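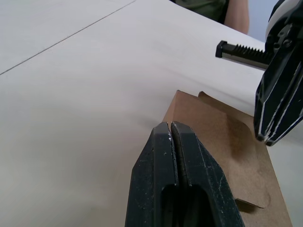
Black two-finger gripper over a white tabletop.

Session 4: Reading a Thyroid Nodule on Ultrasound

Notes by Bongani Dlamini, for the evening group at Leddale

Welcome back, everyone, and thank you for the very good questions after the last session (I have tried to work answers to most of them into what follows, so if you see your own question coming back at you, that is why). Tonight we leave the lymph nodes of the neck behind us and move to the thyroid.

Start with how common these things are. If you scan enough adult necks you will find nodules all day long, and the great majority are harmless. In our teaching set from Drunatville there are 1,262 neck scans, and 271 of them show at least one nodule that the patient had no idea was there. So please be gentle in how you talk about them! A person who came in for a sore shoulder does not need to leave the room thinking they have cancer.

What to look at

Composition first. Is the nodule solid, filled with fluid, or a mixture of the two? A purely cystic nodule is very reassuring. A spongy one, with many tiny cystic spaces packed together, is nearly as reassuring.

Then echogenicity, meaning how bright or dark the solid part looks next to the normal thyroid around it. Darker is more worrying. If it is darker than the strap muscles in front of the gland, we call it very hypoechoic, and you should write that down in those words.

Shape is the one that people forget. On the transverse view, compare the height with the width. A nodule that is taller than it is wide earns suspicion, even a small one.

Margins come next: smooth, ill-defined, lobulated or irregular. Ill-defined only means that you can't see where the edge is, and it carries much less weight than an irregular edge that you can see perfectly well. I mixed these two up for most of my first year at Ullham, so take your time over them.

Last, bright spots. Tiny bright dots with no shadow behind them may be the small calcifications we see in papillary cancer. A bright dot with a comet tail inside a cystic area is usually just colloid, and you can relax a little.

Size and the needle

Size alone does not tell you whether a nodule is benign. We use it together with the features above to decide who goes for fine-needle aspiration and who comes back for another scan. Measure in three planes, and include the halo if there is one.

Before next time

Read the Kekana chapter on cytology reports, at least the first half. I will also put 30 practice cases in the shared folder, and I'd like you to write a short description of each before you look at the pathology. Full sentences, please, and no guessing at the diagnosis in the description itself. We will go through the hard ones together in March, when the biopsy sessions begin.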